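Last updated: 23rd August

Progress report to the Cabrera Fund
Villport Legal Clinic: guardianship and powers of attorney program
Prepared by Jonalyn Evangelista, program manager

1. Position against the grant agreement

The grant pays for two staff attorneys, one paralegal and the filing costs of clients who do not qualify for a fee waiver. All three posts are filled. Ok-hee Jang took over the paralegal post in April, after a gap in which intake forms were processed by the attorneys themselves. The backlog from that gap has been cleared except for files waiting on a physician's statement.

The clinic opened 638 matters in the reporting period and closed 613. A matter is opened when the engagement letter is signed and closed when the closing letter is mailed, so matters carried over from the previous period appear in the second figure but not the first. Of the matters opened, 132 were contested or became contested after filing. The agreement assumed a lower share of contested work, and attorney hours per matter are above plan as a result.

2. Guardianship petitions

Most petitions concern an adult child with a disability who is turning 18, or a parent with advancing dementia. Čestmír Tichý handles the first group and Gilmar Mendonça the second. Both now draft limited orders as the default and ask for full guardianship only where the medical evidence calls for it. Limited orders take longer to draft. They have drawn fewer objections from court-appointed counsel.

The main cause of delay is service on relatives who live out of state. We changed our intake form to ask for the last known address of every adult child and sibling at the first appointment, and we no longer file before those addresses have been checked. Hearings continued for defective service have dropped to 3 in the period.

3. Powers of attorney

Signing sessions are held at the main office and at the Flekatwood branch. Each session has a notary and two witnesses who are unrelated to the client and not named in the document. Clients are seen alone for the first part of the interview. Where the attorney has doubts about capacity, the signing is put off and a second interview is scheduled with the other attorney. The template was revised to separate gift-making authority from general financial authority, with a line for initials beside each. Two local banks had rejected the older form for lack of a specific clause on online accounts, and the revised form includes one.

4. Records and file handling
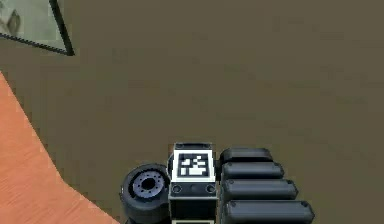
Closed files have been the weakest part of the program. Originals of wills and powers of attorney were kept with the working papers, and retrieving one meant pulling the whole file. Orlando Arboleda has moved the originals to separate fire-rated storage and is entering them in the Kosico case system, with a machine-readable label on each folder. The labels are square black-and-white tags of the same general type as the one on the white plate, with a thick black border and an uneven pattern inside it. Scanning a label brings up the matter number and the date of the last movement. Client names are not encoded. Folders from before the current grant are still tracked on the paper register.

5. Issues for the Fund's attention

The contested share is the principal risk to the budget. We request permission to move the unspent part of the training line into expert witness fees. No change to the total award is sought.

The lease at Flekatwood ends before the grant does. The landlord has offered a renewal on the present terms, and a signed copy will be forwarded with the next financial statement.

6. Next period

Work planned: complete the entry of current-grant originals; publish the plain-language guide for newly appointed guardians; begin annual report reminders, mailed 60 days before the court's due date. The draft guide is with Ms. Jang for layout and will be sent to the Fund for comment before printing.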